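Gripper week at the Orkmont cell

I promised a page about how we look after the hands, and then September got away from me, so it's going up now with rather less in it than I'd planned. Sorry about that! If you read the last one you'll know we run two cells, Virk and Uvden, and that Virk gets most of my attention because it does most of the work (and most of the complaining).

The counter stood at 3,326 cycles when I stopped it for this service. I like to get in every 2,080 or so if the schedule lets me, but the schedule did not let me, and the fingers had gone a bit lazy on the return. You feel it before you see it. The hand closes fine and then dawdles on the way back out, like somebody getting up off a low sofa.

So, the routine, for those who asked. Power off and locked, then ten minutes with a cup of tea while I read back through my own notes from last time, half of which I can never make out. Then I go round the finger screws with the small hex key, starting at the knuckles and working towards the tips. I don't crank them. A tiny dab of threadlock on anything that moves when it shouldn't, and a paint pen line across the head so I can tell next time if it has crept.

The fingertips get a wipe with a barely damp cloth and a good look under the lamp. If the edge has started to go shiny it comes off and a new one goes on, no arguing. I used to try and squeeze another month out of them and all I got was dropped parts and a sore back from picking them up.

After that it's the homing run, slow, with my hand on the stop button. I do the open and close at 70 per cent grip first and only go up if the two fingers are meeting where they ought to. The manual from Estetti wants it done the other way round, full grip first, and I did try that once. Never again!

Cables last. I run my thumb along every one I can reach, feeling for flat spots, and re-tie anything that's been rubbing. It's dull and it's the job that has saved me the most grief over the years.
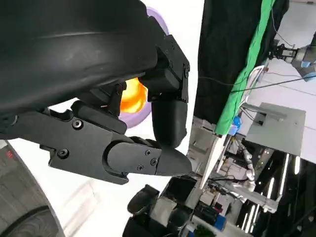
Up close with the black fingers, one hanging down and one stretched out sideways. Those round hex-socket screws on the flat plates are the sort I mean when I go on about creep, and the orange-yellow thing with the purple rim behind is easily the cheeriest bit of colour in the place.

Uvden reader wrote in to say that I'm making work for myself with the paint pen, and that a proper torque driver, set once and left alone, would do away with the lines altogether. Maybe so, but I've got a drawer full of pens and they were cheap. The same message asked how long I leave the threadlock before the homing run. I give it overnight when I can, and 72 hours if it falls over a long weekend.

Uvden itself is next, once the new fingertips turn up.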